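그레벨(Grevel) 가정 요리 기록 모음, 읽어 두기

안녕하세요, 찾아와 주셔서 고맙습니다. 이 저장소에는 그람소프(Gramthorpe)라는 작은 동네의 이웃들이 적어 준 집밥 조리법 172편이 들어 있습니다. 손으로 쓴 공책을 옮긴 것도 있고, 부엌 식탁에 앉아 말로 들려준 것을 받아 적은 것도 있어서 글의 길이와 말투가 제각각이에요. 저희는 그 들쭉날쭉한 맛이 좋아서 되도록 손대지 않고 남겨 두었습니다. 천천히 둘러보시고, 마음에 드는 음식이 있으면 꼭 한번 만들어 보세요!

마지막 수정: 2020년 6월 2일
관리: Selim Yaman, Kadir Altıntaş

무엇이 들어 있나요

조리법 하나가 텍스트 파일 하나입니다. 파일 맨 위에는 음식 이름, 들려준 분이 부르는 이름(본명이 아닌 경우가 많습니다), 몇 사람 몫인지, 그리고 주로 어느 계절에 해 먹는지가 적혀 있습니다. 그 아래로 재료와 만드는 순서가 이어지고, 끝에는 '덧붙임' 칸이 있어요. 여기에 시어머니께 혼난 이야기나 소금을 두 번 넣은 날의 이야기 같은 것이 담겨 있는데, 사실 저희가 제일 아끼는 칸입니다.

127편은 분량을 그램과 밀리리터로 다시 재어 두었습니다. 나머지는 '한 줌', '찻잔 하나', '국그릇에 찰랑하게' 같은 원래 표현 그대로예요. 다시 잰 값은 원문 옆 괄호 안에 넣었으니, 괄호가 없으면 아직 재지 않은 조리법이라고 보시면 됩니다.

그릇을 가리키는 말

옮겨 적으면서 가장 오래 붙들고 있었던 것이 그릇 이름이었습니다. 같은 '대접'이라도 어느 집에서는 국을 담는 그릇이고, 어느 집에서는 반죽을 하는 큰 그릇이더라고요. 그래서 원문의 낱말은 그대로 두고, vessel 항목에 '볼', '접시', '냄비', '팬', '기타' 가운데 하나를 따로 적었습니다. 옆면이 깊게 올라오면 '볼'이고, 색이나 재질은 분류에 쓰지 않았습니다. 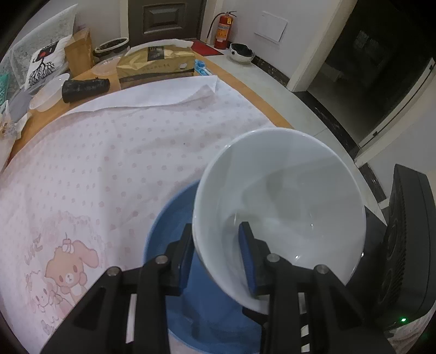

볼: 윤이 나는 흰색의 큰 그릇

깊이가 애매한 그릇은 둘이서 한참 이야기하다가 결국 담는 음식을 보고 정했습니다. 국물이 자작한 음식이면 '볼', 덜어 먹는 마른 음식이면 '접시'로요. 그러다 보니 같은 그릇이 파일에 따라 다르게 적힌 경우가 더러 있습니다. 틀린 것은 아니니 너무 놀라지 마시고, 그릇만 따로 세어 보실 분은 이 점을 염두에 두어 주세요. 접시는 테두리가 올라와 있어도 바닥이 넓으면 그대로 '접시'에 넣었습니다.

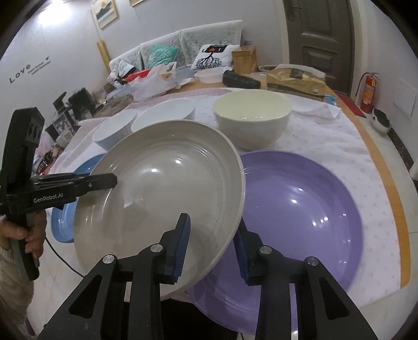

파일은 이렇게 나뉘어 있어요

recipes/ 조리법 본문
notes/ 옮겨 적으면서 남긴 메모
index.csv 음식 이름, 계절, 그릇, 계량 여부
words.txt 동네에서만 쓰는 말 풀이

글자 인코딩은 모두 UTF-8입니다. index.csv를 표 계산 프로그램에서 열었을 때 글자가 깨지면 불러오기 메뉴에서 인코딩을 직접 골라 주세요.

알아 두시면 좋은 점

겨울 음식이 여름 음식보다 훨씬 많습니다. 저희가 주로 추운 철에 찾아다니기도 했고, 다들 국과 찜 이야기를 할 때 말씀이 길어지시거든요. 또 12편은 타쉬데미르(Taşdemir) 댁 공책 한 권에서 나온 것이라, 양념 쓰는 습관이 꽤 비슷합니다. 불 세기는 집집마다 화구가 달라서 숫자로 바꾸지 않았습니다. 알레르기 표시도 따로 없으니 재료 칸을 꼭 직접 확인해 주세요.

쓰실 때

개인 공부나 수업, 글쓰기에는 자유롭게 쓰셔도 됩니다. 다만 '덧붙임' 칸의 이야기를 옮기실 때는 들려준 분의 이름을 함께 적어 주시면 좋겠습니다. 책이나 상품에 실으실 계획이라면 먼저 저희에게 한 줄 남겨 주세요. 그분들께 여쭙고 답을 드릴게요.

다음 판

7월에는 프루레로(Prurero) 쪽에서 받은 절임 조리법을 더할 생각입니다. 오탈자나 이상한 분량(설탕 두 되 같은 것이요!)을 발견하시면 이슈에 파일 이름과 함께 적어 주세요. 답이 조금 늦더라도 하나하나 다 읽고 있습니다.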